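Speaker notes, Favow pharmacy study day
Friday, May 22, 2026
Speaker: Marion Sutherland. Chair: Gillespie Rutherford.

## Opening (2 min)

- The talk covers storage after dispensing: light, moisture, heat and closures. Wholesale storage is in Gillespie's session after lunch.
- Ask who in the room repackages from bulk into bottles. Expect a mixed answer. Those who dispense only in original packs can treat the first part as background.
- Define terms early. "Container" is the part in contact with the product. "Closure" is whatever seals it. People use "packaging" for both and the discussion gets muddled.
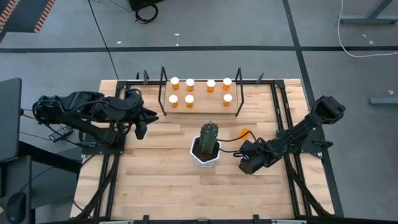 - The shelf life on the original pack applies to that pack. Once tablets are moved to another container, the printed date no longer describes the conditions they are kept in.

## Light

- Amber plastic cuts ultraviolet and the shorter visible wavelengths. It passes much of the yellow and red, so the contents can still be seen.
- Degree of protection depends on wall thickness and pigment. Two bottles of similar colour may perform differently. Ask the supplier for the transmission curve.
- Amber does nothing with the cap off. Bottles left open during counting should be treated as unprotected for that time.

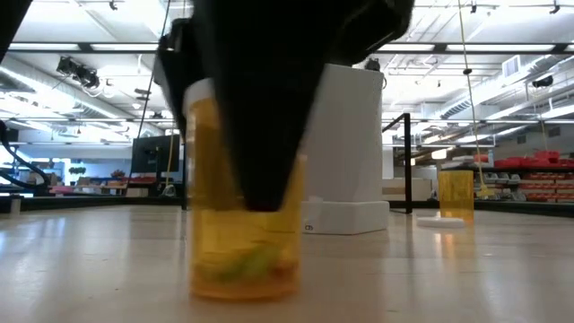 *Amber bottles with their mouths open; one white cap on the table.*

- Drernetti supplied the sample bottles on the side table. Pass them round now, collect before the break.

## Moisture

- For most plain tablets kept at home, moisture is a bigger problem than light. Bathroom cabinets and the shelf above the kettle are the usual places.
- Plastic walls let some water vapour through. The closure is normally the weaker point, especially if the liner is creased or the thread is dirty.
- Every opening exchanges the air inside. A large bottle holding few tablets exchanges more air per tablet than a small one, so match the bottle to the quantity.
- Do not move a desiccant from one bottle to another. It may already be spent. 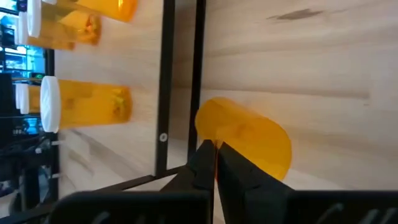

## Closures

- Child-resistant does not mean child-proof. The closure delays access. Storage out of reach and out of sight is still needed.
- It works only when fully engaged. With push-and-turn types, a cap resting on the thread gives no resistance at all.
- Patients with weak grip may ask for a plain cap. Record the request, and ask whether children live in or visit the home.

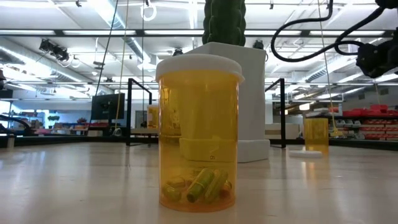
- Avoid mixing products in one bottle. Tablets rub against each other, dust transfers, and identification then depends on colour and marking alone. Colour is a poor guide through tinted plastic.
- Mention the Wei counselling card here. Handout, page 3. It has 6 short prompts and fits in a dispensing bag.

## Questions

- Likely first question: fridge storage. Answer: only where the label says so. Condensation on taking the bottle out is a moisture source.
- Slides are on Udideck under the study day folder. Handouts by the door.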